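Finally finished the viola piece. Or finished enough to send, which at my pace is the same thing.

Quick background for anybody new. I write small chamber stuff, mostly strings, mostly for people who play for fun and then complain my page turns are bad. In December I said yes to a piece for the Velthorpe summer course. Solo viola plus string quartet, eight minutes max, nothing above sixth position please. I said yes in the parking lot with my gloves on and then didn't write a note for weeks.

What got me going was a tune. Very short, four bars, I'd had it in a notebook from the Brukesau trip and always figured it was for flute. Dropped it a fifth, put it on the C string, and there it was. Kind of growly. The first movement is that tune over and over with the quartet getting thicker underneath. 51 bars and most of them are the same chord if you squint. I like it a lot. My neighbor probably less.

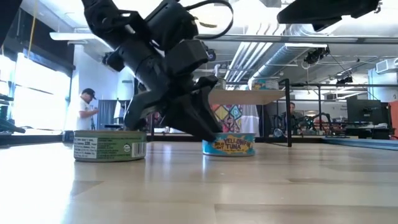 Second movement is where I lost all of spring. It was supposed to be a slow canon, viola leads, second violin follows two beats later, everybody else holds still. Looks great on paper. Played it back and it was mud. Moved the follower to three beats. Mud. Moved it up an octave and it sounded like a fire drill. Ended up throwing out the canon and keeping just the bass line, wrote a new melody on top of it in one evening, 9 pm to past midnight, and thats what's in the score now. So the movement is still called Canon and has no canon in it. I should change that. Probably won't.

Last movement is fast and dumb in a good way. Seven eight, pizzicato all over, a big unison at the end. I stole the rhythm from a song my old duo used to close with.

Some practical stuff, because I always get asked:

Parts are done in Gekura, same as last year. Still crashes when I paste across staves. Still faster for me than the one everybody says to switch to. I save every five minutes like a nervous person.

Strings for the demo were Bjarnason medium on the A and D, old no-name ones below. The C is getting false up high but I only needed it low so whatever.

Recorded the demo at home. One mike, curtain closed, fridge unplugged (plugged it back in this time). Did the viola line myself and the quartet is all samples, so please don't judge the second movement by it. Samples can't do a soft attack. They either start or they don't.
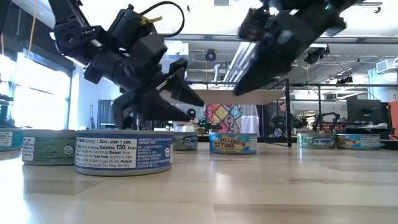
Cans and grippers, up close.

Printing. Went to the copy place with 300 pages once you add up parts and spares and the two scores, and the guy asked if I wanted them stapled. No. Taped, folded, taped again. My kitchen table was a glue situation until yesterday. If your part has a thumbprint on page three, sorry, it's clean, just sticky.

Things I'd still fix if I had another month: the cello has nothing to do for the first page, the tempo mark in the last movement is too fast (play it slower, I mean it), and there's a slur in the viola at letter D that goes nowhere. Just ignore it. Also letter F comes before letter E in the first violin part. No idea how.

Rehearsals start at Velthorpe in July and I get two of them before the run-through. Hall seats 200 and last summer it was maybe half full, which is plenty, it gets hot in there. I'll be the one in the back row following the score and wincing at my own page turns.

Next up is a set of easy duets, violin and viola, first position only. Already have three. One of them is definately the leftover canon.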